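Substitutions and late goals in a regional football league

Student project report, Sport Studies, second year
Submitted 6/22/22

1. Why I chose this topic

When I came to this country I started to watch the matches of Rillodcombe, because their ground is near the house where I live. In my first month I saw them lose two times in the last ten minutes. The people standing near me said the same thing both times: the coach waits too long before he makes his changes. I wanted to know if this was true or if it was only the feeling of supporters after a defeat.

My question is therefore simple. Does a team that makes its first substitution early concede fewer goals at the end of the match?

2. The matches

I used the full season of Rillodcombe, which was 26 league matches. For each match I wrote down the minute of every substitution, the score at that minute and the minute of every goal after it. The league publishes the match sheets on its website, but the minute of a substitution is sometimes missing. In those cases I looked at the recording of the match, and if there was no recording I asked the club by email. They answered quickly and I am grateful for it.

I called a substitution "early" if it happened before the 60th minute. My supervisor suggested that I should leave out changes made for injury, as the coach does not choose the moment of these. I followed this advice. After this, 7 matches had an early first change and the others had a late one.
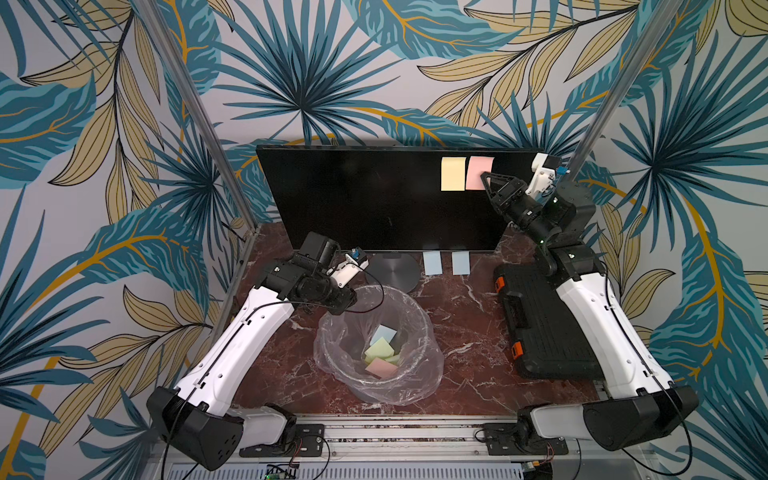
Report by Wendeline Atar-Marras

The programme I used for the tables is called Flomondale. It is a free one and it was enough for my purpose, although it does not sort the minutes correctly when a goal is scored in added time. I corrected these lines by hand and checked them again in November, when I had to present my plan to the class.

3. What I found

In the matches with an early change, Rillodcombe conceded fewer goals per match after the 75th minute than in the other matches. At first I was very happy with this result. Then I looked at the score at the moment of the change and I became more careful. In most of the early cases the team was already behind, and the opponent had perhaps less reason to attack. So the early change and the quiet ending could both come from the same cause.

I also looked at which players came on. The coach preferred to replace a winger with a winger, and he changed the shape of the team very seldom. When he did, it was almost always to add a third central defender and protect a lead. This did not work well in the home matches. I have no good explanation for the difference between home and away.

4. Problems with the method

One club and one season are a small base. I had planned to include a second team, but their match sheets had too many empty places and I gave up this part. It cost me a lot of time which I should have used for the writing.

The limit of the 60th minute is also my own choice. When I moved it five minutes later, two matches changed group and the difference became smaller. A reader should keep this in mind.

5. What I would do next

I would like to ask the coaches themselves how they decide. A short interview after the match could show if the change was planned before the start or was an answer to the play. I would also record the distance the players had to travel, as the trips in this league are long and tired legs may matter more than the minute on the clock.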